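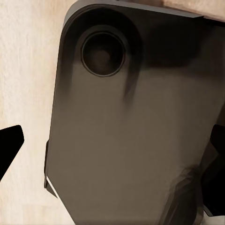
Most household cleaning advice treats limescale in kettles and descaling in general as a matter of strength: the stronger the acid, the better the job. I think this is wrong, and that the deciding factor is contact time. A weak citric solution left alone will do more than a strong one wiped off at once. The shape of the object matters too. A smooth matte casing with a rounded corner can be wiped in one pass, but a circular opening with a deep, dark hollow behind it is another matter, and a cloth pushed into one cleans the lip and little else. Scale inside a recess has to be soaked or left.

Share this 70

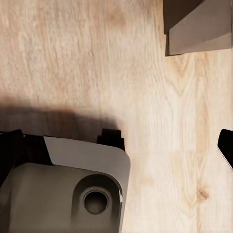

Mizanur Nanayakkara
Home maintenance columnist, Drorkstead

My own test was modest. In August I descaled two kettles of the same model, both used daily on Drorkstead water, which is hard. One had a Bruline sachet at full strength for 4 minutes. The other had the same product at half strength, left overnight. The first kept a grey crust round the base of the element. The second rinsed out clean.

Manufacturers could help by printing the soaking time in larger type than the word "power". Videro puts it on the back, under the storage advice. Bruline puts it inside the box lid, where it is thrown away with the box. 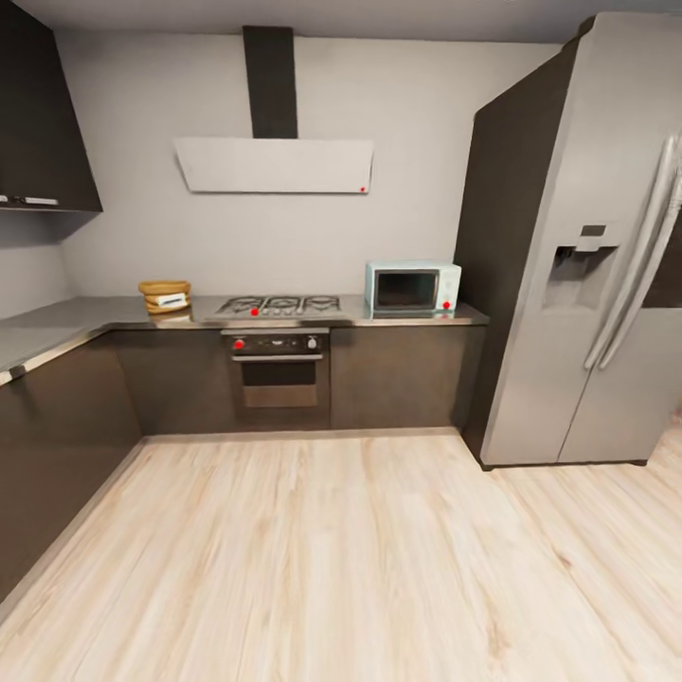 The same argument applies to taps and shower heads. Tie a bag of solution over the fitting and leave it for an hour, checking the finish first, as acid can mark some plated surfaces. Scrubbing before the scale has softened mostly scratches the metal, and scratched metal is harder to keep clear. I would also stop buying separate products for each fitting. Plain citric acid from the baking shelf covers all of them, provided it is rinsed off well and never mixed with bleach.

863 shares
2 comments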